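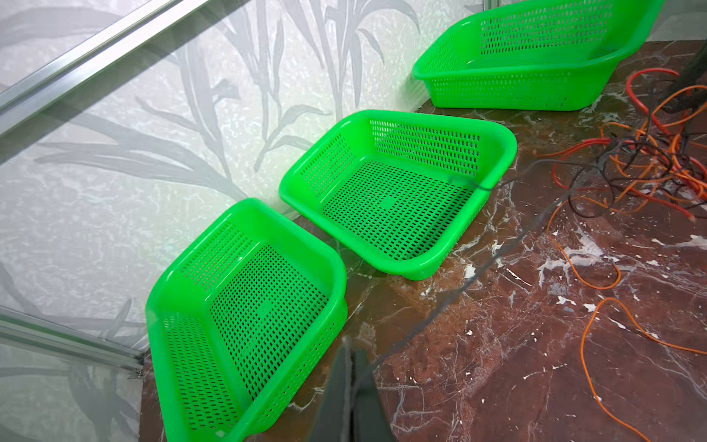
Kalden's household chores trial ended its second round in February, and the results are narrower than the vendors' slides would suggest. The round covered sorting and putting away small items: clothespins, sponges, socks, bottle caps, children's blocks. Each item goes from a counter into one of several containers, and the container then goes to a shelf. Over the round the arm made 2,155 attempts at the first half of that job and completed most of them without help. The second half went badly. Perforated plastic baskets, such as the three green ones against the wall, are easy for a person and awkward for a two-finger gripper. The rim is thick, rolled and glossy, and the slots in the sides give a depth sensor a surface that is partly there and partly not. Polished stone adds a second problem, as it picks up a reflection of the plastic and the planner can take that for more basket.

Jasmina Vlachou, who ran the round, separates failures into three groups: missed grasps, slips, and stops. Missed grasps fell through the month as the team adjusted the approach angle. Slips did not change much. Stops, where the software declines to move because its estimate of the basket's position is too uncertain, accounted for 171 of the basket attempts, more than the other two groups together. A stop does no damage, but someone has to walk over and clear it. For a machine sold as labor saving, Vlachou counts that as a failure.

Speed is the other limit. Filling one basket with small items and moving it to the shelf took a median of 210 seconds when everything worked. Ubaldo Ruggiero, timed on the same task for comparison, was done before the arm had finished its first few items, and he was on the phone for part of it. He points out that the figure would matter less overnight, when the only cost of a slow machine is electricity and noise.

The shop-floor results from Werkutdale are better, mainly because the work there is more forgiving. Bins are all one model, they sit in marked positions, and the parts do not fold. The Skededo software used at both sites needed eight days of setup at Werkutdale before it ran a full shift unattended — a reasonable figure for a plant, and an unreasonable one for a kitchen.

Round three will keep the same baskets and change the fingers. Perić is supplying a pair with a soft inner pad and a small hook at the tip, intended to catch under a rolled rim so that the grip does not depend on friction alone. Vlachou also wants containers placed at odd angles and touching each other, as they are in most homes. Results by failure group will be published whether or not they improve.

Recent items
Werkutdale bin trial: first full unattended shift
Folding towels, round one: what was measured
Soft finger pads compared
Why glass doors still confuse depth sensors
Letters: dishwashers and the case for simple machines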